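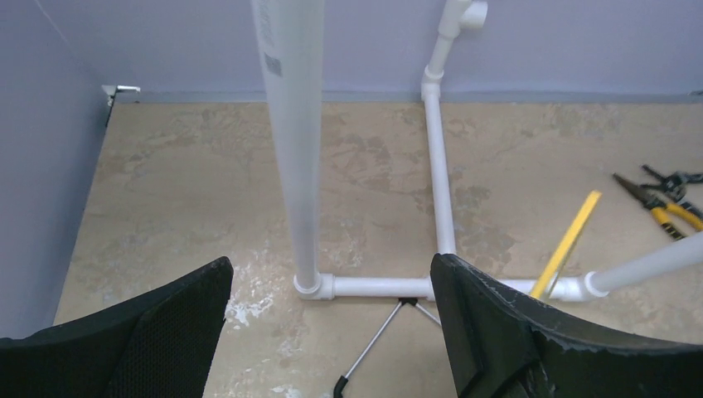 The pipe corner from the gripper side, with pliers on the floor and the ruler leaning on the frame.

Notebook > Workshop > Equipment money

August 22, 2026

Today I sat down with the budget again. We have 735 for the rest of the year, and the second gripper set from Vasley costs 570 with delivery. That leaves very little for finger pads, and the pads I must buy in any case. I wrote to Fledell in July to ask for a price on the pads only. No answer until now.

The pipe frame I will keep. New fittings are cheap and I can cut pipe by myself. Maybe 11 more clips for the cables, so I put them on the list too.

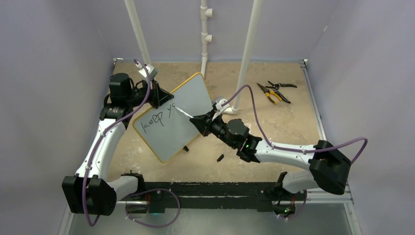 Whiteboard work, at "keep yo".

For the board I want a second marker type, a thicker one. Ocampo sells them in boxes of 30, too many for us, but the single price is not good. I must ask if they divide a box.

I am still not sure about the gripper set. If I wait, the price can go up, and if I buy, there is no money for a repair. Tomorrow I call Vasley and ask whether they take payment in two parts.

Contact | © Grerura Notebook | Back to top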